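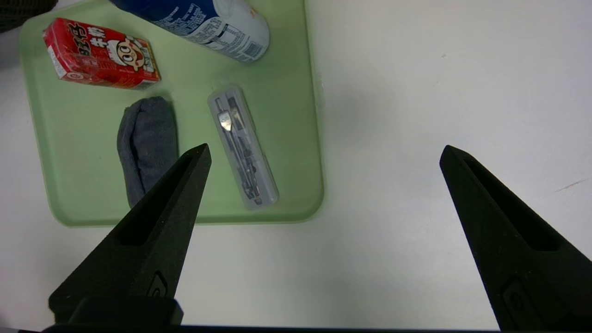

Ruben Bakker
Redactor de menaje y pequeña cocina

Bandeja Tiltik de Maes, tras 2 semanas de uso

La compré en septiembre para llevar el desayuno a la terraza. Pesa poco y cabe de canto entre la nevera y la pared. El borde sujeta bien los vasos, aunque el agarre se queda corto para manos grandes. Va al lavavajillas, programa corto. En casa la usamos también para merendar. Cuesta 13 euros. La Sovside es más honda, pero no se apila. Me quedo con la Tiltik.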